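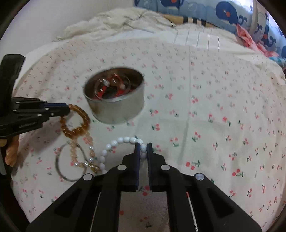
Thread on finger pads for the hand-held grippers. I have been comparing two pad sets, one from Brellow and one from Golob, and the short version is that the choice matters more on small round things than anything we changed in the controller this summer. The test task is picking up jewelry from a bed sheet and putting it in an open metal tin. The pads in view are the Golob ones, dark blue, one per finger, lined up on the white oval bead bracelet. Thin parts on a soft surface are where pads differ most, so most of the notes below are about that.

Setup. Two hand-held grippers, both black, parallel fingers, a camera on each. Left and right hands run the same pads in any given session. I don't mix sets, because the operator ends up favoring the better hand and the numbers stop meaning anything.

Logged so far: 2,157 grasps across both sets. A grasp counts when the item leaves the sheet and ends up in the tin. Dropped and re-grasped goes down as a miss plus a hit. Vittoria Martinelli wrote the labeling rules and I have stuck to them even where I disagree.

Brellow pads first. Stiffer, flatter face, easier to mount. They close square every time and the gap between the fingers reads the same at the start and end of a session. Good on flat fabric and boxes. On beads they only touch at the high points, and a strand rolls out as soon as you lift one side.

Golob pads. Softer face, a little give. The bead sinks in slightly and the strand stays put. The cost is that the closed position drifts. After 40 minutes of steady use I have to redo the zero or the width reading is off. Not hard to do, easy to forget.

Beaded bracelets: Golob by a wide margin. Smaller beads make the difference larger. With the Brellow set the best approach was to straddle the strand and close low, which pushes the fingertips into the mattress and drags the sheet with them.

Metal bangle: closer than I expected. A thin wire hoop lying flat gives you almost nothing to grab. With stiff pads you can tip it up on one edge and catch it. With soft pads the tip is too rounded to get under, and the operator has to press down next to it until the far side lifts. I prefer Brellow here, narrowly.

Release into the tin is its own problem. Soft pads hold on to light items. You open the fingers and a bracelet hangs from one side until you tap the rim. That tap is now in the recordings and I would like it not to be. Opening slower helps a bit. Opening wider does nothing.

Camera notes. The round fisheye view keeps the fingertips and the target together right through the approach, which is the reason I use it. Glossy beads throw small highlights that move as the gripper moves. I fixed the exposure in August and have left it alone. Auto exposure hunted every time a white sheet filled most of the view.

Controller side. Width is sampled by the Sasten board and lined up with video afterward. We had a 22 ms offset that I blamed on the pads for longer than I should have. Raffaele Leone found it by clapping the fingers shut on camera and comparing the two traces. If your contact timing looks strange, do that before you buy anything.

Mounting. Both sets use 2 screws per pad. The Golob backing plate is thinner and bends if you tighten one screw fully before starting the other. A bent plate leaves the tips touching and the base open, and you will only notice when thin items start slipping.

Wear. The soft pads pick up lint from bedding. Wipe them between items, with a damp cloth and no alcohol. The one pad I cleaned with alcohol went shiny and lost its grip, and I pulled it from the test.

Current decision: Golob for jewelry and anything round, Brellow for cloth and packaging, zero checked at every pad swap. Bomex has a ridged pad that might cover both. A sample set is on order and it gets the same items, same tin, same rules.

For those asking about the log format: one row per grasp, with item, hand, pad set, width at contact, result. Nothing clever. I'll post the column names once the Bomex rows are in.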